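Learning to Love the Junk Drawer

10 September 2021

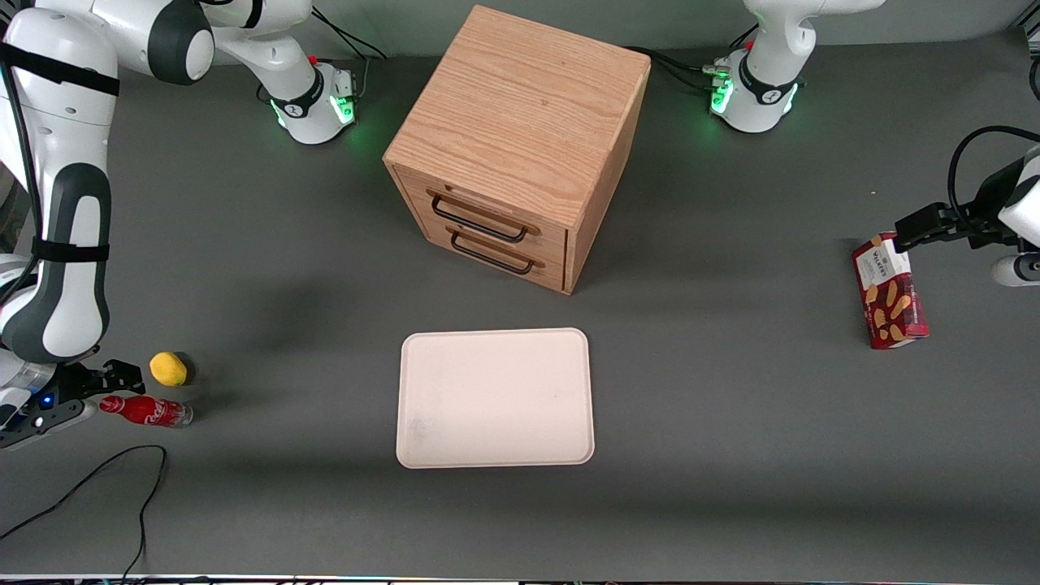
3 min read

I grew up in a house with one junk drawer, and it was a disgrace. Rubber bands, dead batteries, a key to a car we sold when I was nine, takeout menus from places that had closed. My mother would yank it open, say a word we weren't allowed to say, and shove it shut again with her hip.

So when I moved into my place in Aasen last November I swore I wouldn't have one. Everything would have a home! I bought a label maker (a little Zikine, very cute, eats tape like you wouldn't believe) and I spent a whole weekend printing things like TWINE and SPARE BULBS and feeling extremely grown up.

It lasted until the new year. The trouble is the stuff that doesn't belong to any word. What do you print for the plastic foot that fell off the toaster? Or a single nice button? I had a drawer marked TAPE with a tape measure in it, four birthday candles and a padlock, and I was walking past it every day pretending it was fine.

Then in spring I gave up and peeled the label off. Now it's just the drawer. I have two rules for it and I'm pretty proud of them. It has to close without pushing, and when it won't, I tip the whole thing out on the table and go through it with coffee and the radio on. Last time I found a Borner gift card with money still on it, so I paid myself back in dish towels.

Two drawers is my limit, by the way. I had a tall chest for a while, and all I did was lose things on more floors. A small one on the counter gets opened all day long, and whatever's in it gets used up. My scissors live in the top one and I haven't bought a new pair since, after years of buying them every couple of months.

I still use the label maker for the freezer. Soup really does all look the same after a month.

Next week I'm doing the closet under the stairs, if I can get the door open.

Print this post | E-mail this post
3 comments | 829 shares

Contact | Copyright 2021 | Back to top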